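Joshi opens made-to-measure dining table programme at Sollanstead works

Sollanstead, 13 September 2025

Furniture maker Joshi has opened orders for Curport, a range of dining and kitchen tables built to the customer's own length and width. All tables in the range are made at the company's Sollanstead works and sold through the Fornamport showroom and by post.

Curport tables are supplied in lengths up to 240 cm, in steps of 10 mm. Standard height is 74 cm. The frame is solid ash with bolted corner blocks, and the legs can be removed with a single hex key for delivery through narrow doorways. Tops are offered in oak, ash, or a painted finish in 61 colours.

"The request we receive most often is for a table that fits a particular wall or window bay," said Ritu Kanaujia, head of product at Joshi. "Fixed sizes left a gap between 140 cm and the next model up. Customers were cutting tables down themselves, which voids the guarantee." 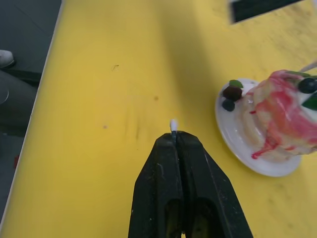 The painted finish is a two-part lacquer applied in three coats and cured before assembly. It is available in matt and satin, and both carry the same five-year surface guarantee. Strong colours have been the most requested since samples were first sent out in May, and yellow is among them. A plain white plate with a slice of layered cake on it stands out sharply against a yellow top, and buyers should bear this contrast in mind when matching a painted table to existing crockery. Sample blocks measure 50 mm square and are sent free of charge, up to four per household.

Painted tops should be wiped with a damp cloth and mild soap. Cream cleaners and scouring pads will mark the matt finish. Hot pans should be placed on a stand. Small chips can be filled with the touch-up pot supplied with each painted table, and the colour code is printed on a label beneath the top.

Oak and ash tops are finished with hard wax oil and need a fresh coat once a year in normal use.
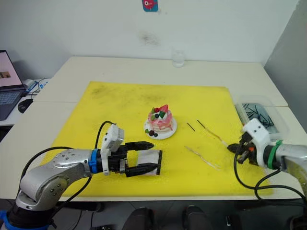 Joshi will also supply fitted table covers, cut at the works to the same measurements as the top. Covers are 2 mm thick with a non-slip backing and can be ordered to the full size of the table or with a border left clear on each side. Pale tops benefit most from the second option. A large yellow mat on a white table leaves the edges of the top in view, though smudges and dirt marks show readily on a colour of this kind, and darker shades are advised for daily family use. Covers should be lifted once a week so that grit does not collect underneath.

"We tested the covers on all three top finishes," said Santosh Goel, works manager. "There was no transfer of colour to the lacquer. On oiled tops we ask customers to wait 10 days after oiling before putting the cover back."

Lead time is seven weeks for oiled tables and nine weeks for painted tables. A deposit of 50 per cent is taken with the order, and the balance is due before dispatch. Measurements can be changed without charge until cutting begins.

Trade enquiries: Pankaj Tiwari, Joshi, Sollanstead
Press enquiries and samples: Mamta Sengar, Joshi, Fornamport showroom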